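Search this site
Enter keyword

Home & Living
Wednesday, August 28, 2019

A laundry corner that earns its space

Daniyal Bangash has strong views on washing, most of them learned in the narrow terraced house in Retville he has been doing up since June. The house was built in 1899, and it never had a proper place for laundry. Now it has a corner of one.
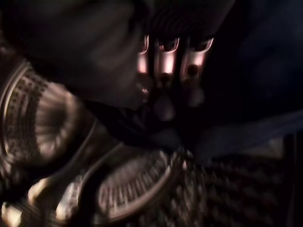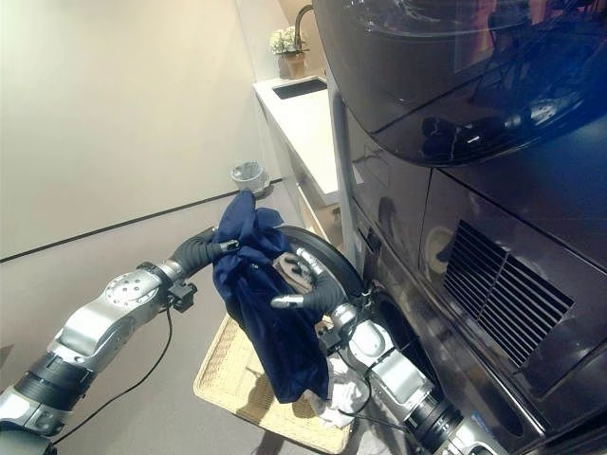
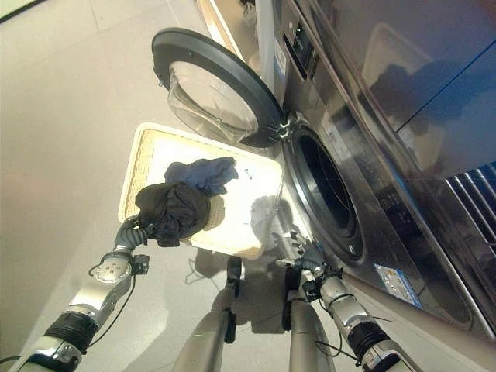 The laundry corner at Retville. Second picture: a navy garment above the basket, with the sink behind. Third: the washer with its door open.

Bangash spent £800 on the fitting-out, not counting the machine. He had planned to put it in the cellar. "I went up and down those steps for one weekend with a full basket and changed my mind," he says.

The basket lives on the floor by the washer door. "You pull things down and they land in it. I used to balance it on a chair and half the socks went behind."

He is firm about dark clothes. Navy and black go in together, inside out, on a short cool wash. Whites wait their turn. "My mother did everything on one programme and we all wore grey," he says. "I'm not blaming her. There were six of us."

The sink was the part he argued over. His builder, a local man called Abbasi, wanted to leave it out and run the worktop straight through. Bangash held on. "Where do you rinse a collar? In the bath?" Abbasi gave in, and the job took 2 days longer.

He leaves the door open between loads and wipes round the rubber seal on Sundays with an old flannel. The plants are his sister's department – she brings them over, he waters them.

Would he change anything? "A shelf for the powder. And I'd like a hook on the back of the door for shirts. I keep meaning to buy one."

51 shares
2 comments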